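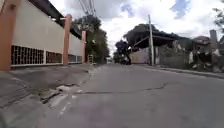 Ackah Two-Wheel Shopping Cart: Review After a Year of Errands

By Hala Benjelloun
Aug 4, 2024

I bought the Ackah folding cart last July when I gave up my car. I live on the edge of Gerkarbridge, and the grocery store is a 25-minute walk if I stop at the pharmacy on the way. I paid for it myself. I have used it for groceries, laundry, library books and one bag of potting soil.

The cart has a steel frame, a removable fabric bag and two rubber wheels. It comes in gray or dark green. Mine is green. Setup took a few minutes. The wheels push onto the axle and are held by clips, and the bag hangs from the top bar with snaps. The printed directions have the clips drawn backward, so go by the arrow stamped on the clip itself.

Rolling

The wheels are the best part of this cart. My old one, a Prurari, had small hard plastic wheels that stopped dead at every crack. I had to turn around and pull it backward over curbs, and one of the wheels split in the first winter. The Ackah wheels are larger and a little soft. They go over cracked asphalt and broken bits of sidewalk with a bump but no real jerk on the arm. Gravel is harder. With a full load I would call gravel possible but slow.

It is quiet on smooth pavement. On rough concrete the frame rattles when the bag is empty and stops rattling once there is some weight in it.

Loading

The bag is deep and narrow. Put the cans and milk in first and the bread on top. There is one outside pocket, big enough for a phone and keys but too shallow for a water bottle. The drawstring top keeps out light rain. In a downpour water came in at the seam near the back, and a box of crackers got soaked. I now keep a trash bag folded in the pocket.

With two gallons of milk, a sack of potatoes and the usual cans, the cart tips back easily and balances well. It will not stand up on its own if most of the weight is at the front of the bag. I have picked oranges up off the floor of the store more than once.

Stairs

I live on the second floor. Two wheels are not great on stairs. Each step is a pull and a thump. My neighbor Iman Kamel has the three-wheel climbing model from Idport, and I borrowed it for a week. It is much easier going up. It is also heavier, wider, and awkward in the checkout line. If you have more than one flight, get that kind. For one flight I can live with the Ackah.

Folding and storage

It folds flat with the bag on. The latch was stiff for the first month and then loosened. Folded, it fits behind my kitchen door.

Wear

The foam on the handle has started to peel on the left side. One snap on the bag pulled out in the spring and I sewed on a new one. The wheels show very little wear. There is light rust on the axle where the paint rubbed off, and a drop of oil every couple of months has kept it from squeaking. Replacement bags are sold separately, but the gray one was out of stock both times I looked.

Good: wheels, balance, folded size
Not so good: rain, stairs, handle foam, wrong directions

I would buy it again for flat ground and bad pavement.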